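Kastska is a bimanual imitation policy from the Turkau group, reviewed on our own two-arm cell with the released weights and 75 extra demonstrations.

## Setup

Installation took an afternoon. The calibration script is good; the documentation is not, and Jiahui Yan had to read the source to find the gripper offsets.

## Results

- **Single arm:** 102 trials, few surprises. Grasps on small boxes were repeatable.
- **Both arms:** weaker. With the yellow fingertips this close over a glass bottle, a small timing error between the arms matters -- and the policy has no explicit collision term.

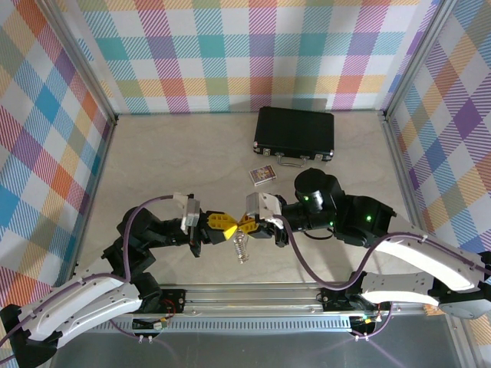
## Verdict

Worth using as a baseline. Wait for the next release if handovers are the main task.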